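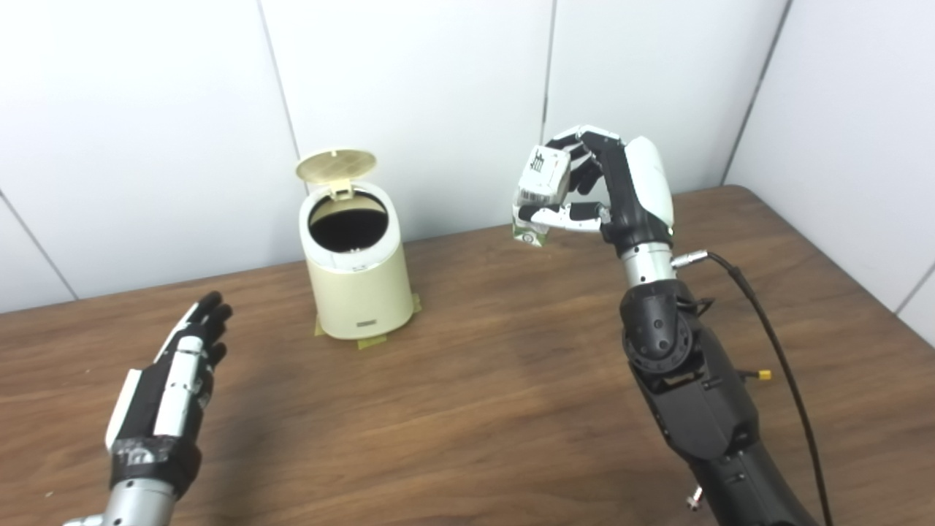
What does a university web hosting scheme do with a site when its owner graduates?

At Unomthorpe the site stays online for 13 months. After that the owner must move it, archive it or let it be deleted.

The scheme, known as Casus, gives each student a subdomain, 2 GB of storage and one-click installation of common publishing software. It holds up to 2000 sites. Most run a standard blog package, and most of those use the default theme.

Tâm Trương manages the servers. Her main concern is out-of-date plugins, which account for the bulk of the support queue. 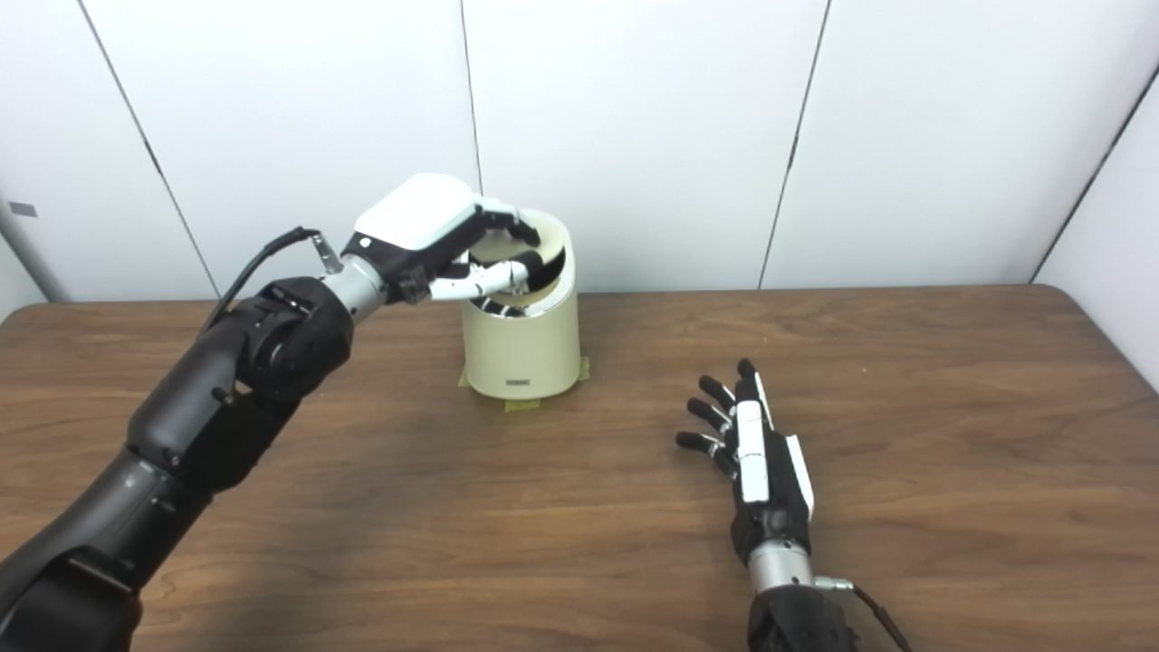 Updates are applied automatically on new accounts. Accounts opened before February keep their old settings, and their owners have to switch the option on in the control panel.

Moving a site takes three steps: export the database, copy the files, then change the address stored in the configuration. The last step is often missed, and internal links then point back to the old subdomain.

Rodrigo Marinho, a history graduate, moved his site Dullach to a commercial host. It holds 21 essays and a set of scanned maps.

"The text came across cleanly," he says. "The maps had to be uploaded again by hand."

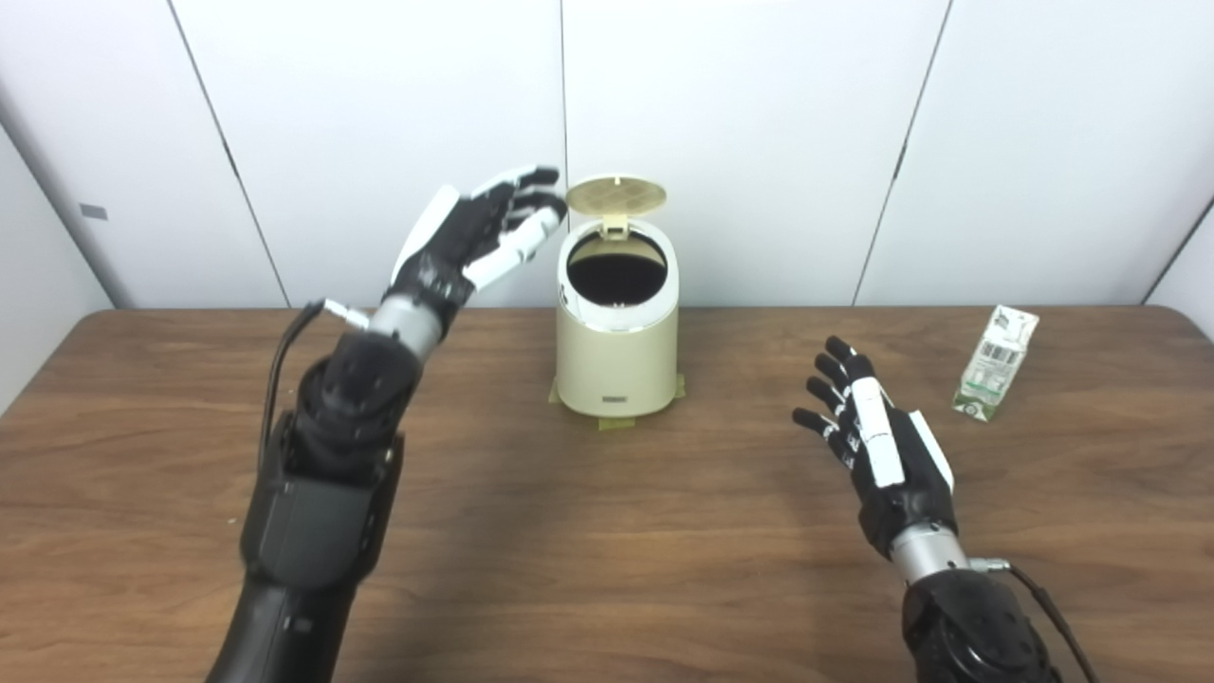 Owners who no longer wish to edit can ask for a static copy. This removes the database, the login page and the comment form, leaving plain pages that need very little upkeep. Search stops working unless it is rebuilt separately. Requests go through the Casus control panel, under Account, Leaving.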